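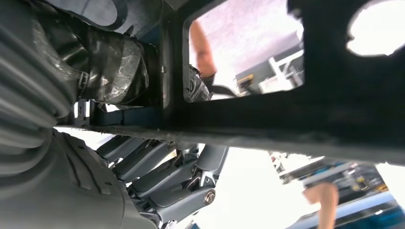 4.2 Vormachen per Fernführung

Jetzt kommt der schönste Teil der Einrichtung: Sie zeigen dem Roboter seine erste Aufgabe! Mit den Jaltov-Handschuhen führen Sie Arm und Finger aus der Ferne, Drukeck zeichnet Bewegung und Kamerabilder mit. Als Einstieg empfehlen wir das Umsetzen eines leeren Behälters vom unteren auf den oberen Regalboden. Das klingt schlicht, enthält aber alles, was man zum Lernen braucht: bücken, greifen, anheben, ausrichten, loslassen.

VORSICHT: Während der Fernführung hält sich niemand im Greifraum auf. Eine zweite Person steht am Not-Halt und behält den Arm im Blick.

1. Handschuhe anlegen und die Riemen am Handgelenk schließen.
2. In Drukeck »Vormachen« wählen und die Hand flach ausstrecken, bis der Abgleich bestätigt wird. Das dauert 15 Sekunden.
3. Finger einzeln beugen und strecken. Die Roboterhand muss jedem Finger folgen, das macht beim ersten Mal richtig Spaß.
4. Oberen Regalboden freiräumen, Behälter unten gestapelt bereitstellen. Zwischen den Stapeln Platz für die Finger lassen.
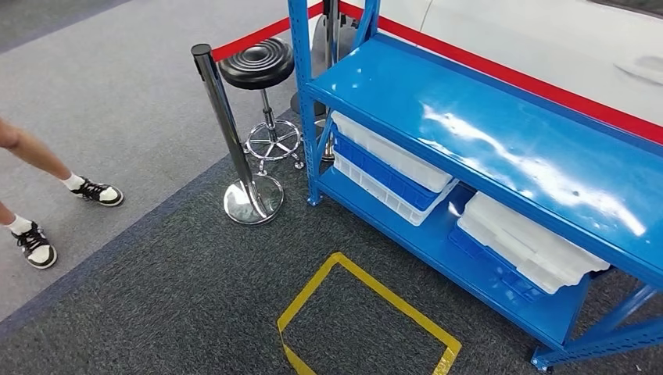 Mirside, im Dezember
Nachtrag zu Schritt 4: Durchscheinende Behälter lassen sich hervorragend für die Übung verwenden, wenn Sie beim Vormachen den Rand von der Seite anfahren. Glänzende Böden spiegeln das Deckenlicht; bei starken Reflexen in der Kopfkamera die Belichtung um 2 Stufen senken. Der Abschnitt gilt ab Drukeck 2.

5. Fußpedal treten, Aufnahme läuft. Den Behälter in einem ruhigen Zug umsetzen, ohne zwischendurch nachzugreifen.
6. Hand ganz öffnen und zurückziehen, dann erst das Pedal lösen.
7. Den Vorgang wiederholen, bis 17 brauchbare Durchgänge gespeichert sind. Variieren Sie dabei ruhig die Lage des Behälters, der Roboter lernt dadurch viel mehr!

HINWEIS: Misslungene Durchgänge nicht löschen, sondern mit »Verworfen« kennzeichnen. Bakker wertet sie beim Training gesondert aus.

8. Bild der Handgelenkkamera in der Wiedergabe prüfen. Die Finger sollen über den ganzen Durchgang zu sehen sein. Unschärfe an nahen Gegenständen ist zulässig.

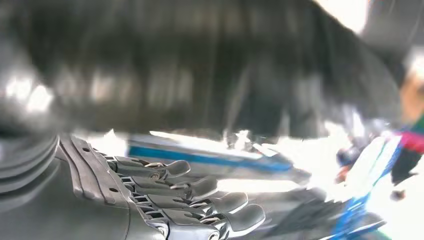 Abb. 4-3: Handgelenkkamera, Finger ausgestreckt, naher Gegenstand unscharf

9. »Training starten« antippen. Handschuhe ablegen und auf die Ladeschale legen.

Weiter mit 4.3 Erster eigenständiger Durchlauf

Diese Website verwendet Cookies, um die Handbuchsuche zu verbessern. Alle akzeptieren | Nur notwendige | Einstellungen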